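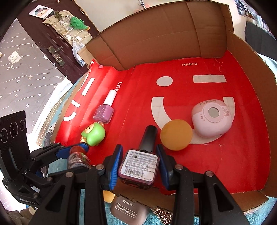

Two grippers, one box, Sturkby

Monday, March 2021

Home, fed, feet up, and I want to get this down before it all goes fuzzy. Today was the Wuvudholm open day in Sturkby, the one I've had stuck on the fridge for weeks, and I had such a good time! I nearly didn't go. The rain was coming down sideways at breakfast and it's a 40 minute drive even when the bridge is behaving (it was, for once). Then I pictured myself sulking on the couch all day and went and found my boots.

I'd had a big hall in my head, with banners and a coffee cart. It was much smaller and homier than that, and you hung around by the door until one of the people on the grippers waved you over. I liked that a lot. You could get right up close and ask dumb questions, and I asked plenty. My first one was "so where's the robot?" The woman I asked laughed and said that part was in the afternoon, at the Garcia building across the street, and that mornings were all hands.

Hands is right. You hold a gripper by its handle, you squeeze, the two blue pads close, and you pick up a thing and move it to another spot. Then you do it again. Each go gets recorded, and later on an arm gets to learn from it. I knew that much from the flyer, but reading it is nothing like having the thing in your fist. It's heavier than I expected and the squeeze is lighter, so the first thing I did was clamp down like I was opening a pickle jar.

Most of what we practiced on was nail polish and little bits and pieces in a big cardboard box with red paper on the bottom. There was a smiley face printed on the paper, so you're concentrating like mad and getting grinned at the whole time. Square bottles are easier than round ones. You get a flat side for each pad and they sit there nicely. The trouble is the long caps, which make the whole thing want to tip, and the trick (I was so proud when I got this) is to go in slow and let the pads find the bottle before you lift.
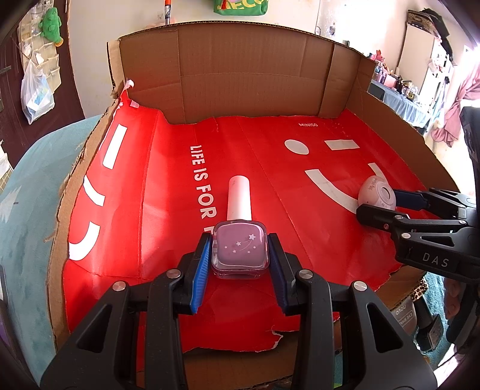
Using two at once is another story. I had one in each hand for a while and felt like a lobster. My left side is useless, always has been, and I kept wanting to look at both ends at the same time, which you can't. The advice I got was to park one and finish with the other, then swap. The good people don't seem to do that at all, they just flow from one thing to the next and chat about lunch while they're at it. One of them told me her best session ever was 128 clean pickups, and I believe her. I got nowhere near that. I dropped a bottle on its side and then chased it across the smiley face with everyone watching - mortifying, but they said chasing is useful too, since an arm is going to drop things as well and had better see how a person sorts it out.

I wrote down some things they told me on the back of my parking slip, so I'll copy them here before it goes through the wash:

Go at the speed you'd use for a full cup of coffee.
Don't shake it loose at the end, open the pads and back straight out.
If you fumble, keep going, don't start over.
Rest your wrist between rounds, even if you feel fine.

I did not rest my wrist, and I can feel it now holding the pen. 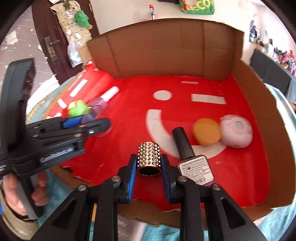
Standing things up turned out to be my favorite part of the whole day, way more than the lifting. Anyone can put something down on its side, but getting it to stay on its end when you let go takes patience. The rose-gold tube with the rows of little silver spikes was the one I wanted to take home. You've got one finger on the left of it, one on the right, you open up and hold your breath. I caught myself actually whispering "stay." I must have spent half the morning on that silly tube and I'd go back tomorrow and do it again.

Lunch was a cheese roll in the car with the heater on. Then over to the Garcia building for the Trullard, their arm, which was doing a table-clearing demo for a pretty full room. It's slower than I thought it would be! It reached out, stopped, seemed to think it over, and came at the cup from a completely different side. A little boy near me shouted "get it!" and when it did we all clapped, me included, louder than I meant to. It missed the spoon three times in a row and got it on the fourth. After a morning of fumbling my own way around a box I was rooting for it so hard.

I asked how much practice it takes and was told they like to have 200 recordings of a job before they even bother trying it on the arm. For one job! I thought about my handful of wobbly bottles and felt both useful and extremely small.

They're doing another one in May and I put my email on the list. There's also a full training day for 69 dollars, which I'm thinking about. I'd have to move the dentist, and the car needs its brakes looked at first.

Stopped for gas and milk on the way back. Forgot the milk. Wrist is sore, hair still damp, going to bed early with the hot pad.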